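Search this site
Enter keywords
Sunday, November 17, 2024
By Wing-yan Leung
2 min read

Household Packaging, Handout 4: Lids, Bags and the Table Under Them

Bring this sheet to the practical. I have 30 copies and no wish to print more.

1. Where we left off

Last time we covered boxes, which have corners and therefore manners. A cylinder has neither. Put one in a plastic bag and the spare plastic has to go somewhere, usually to the bottom, where it bunches up and gets between the container and the table. Students of the Clastby school pull the bag tight and hope. The Forsberg method – fold, turn, fold again – takes longer and looks fussy, and I will be marking you on it.

2. Terms you will need

Seat: the position in which a lid sits level in its rim.
Wedge: the position in which a lid goes in at an angle and stays there, looking pleased with itself.
Skirt: loose bag material at the foot of a container.
Landing: the clear bit of table where you meant to put the lid down.

A domed lid makes a wedge easy to spot from across the room. A flat one can fool you until you pick the thing up by it.

3. Setting up

Pale table, one container with its white domed lid, one thin white rod. Keep the rod to the left of the container, pointing front to back.
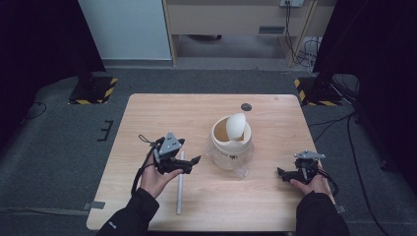
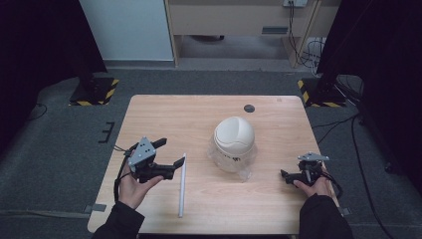

Bare wood, for planning your landing:
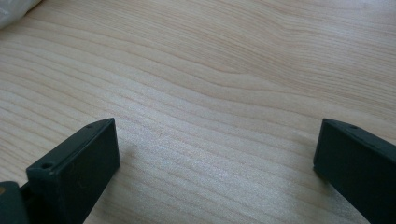
4. Exercise

Work in pairs. One person handles the container and the other keeps notes without offering advice, a skill worth practicing on its own.

a) Write down how the lid is sitting before anyone touches it. "Badly" is not a term from section 2.
b) Smooth the skirt outward, away from the base.
c) Lift the lid straight up and set it on the landing.
d) Reseat it, level. Check it from the side.
e) Repeat with the bag off and compare your notes.

Leave the rod where it is throughout. If it has moved by the end, say so in your write-up.

5. Reading for December

Wurnine, the chapter on closures. Skip the preface. Prurnelel is optional and very long, though the part on crinkled film is good. Write-ups go in the tray by the door, stapled.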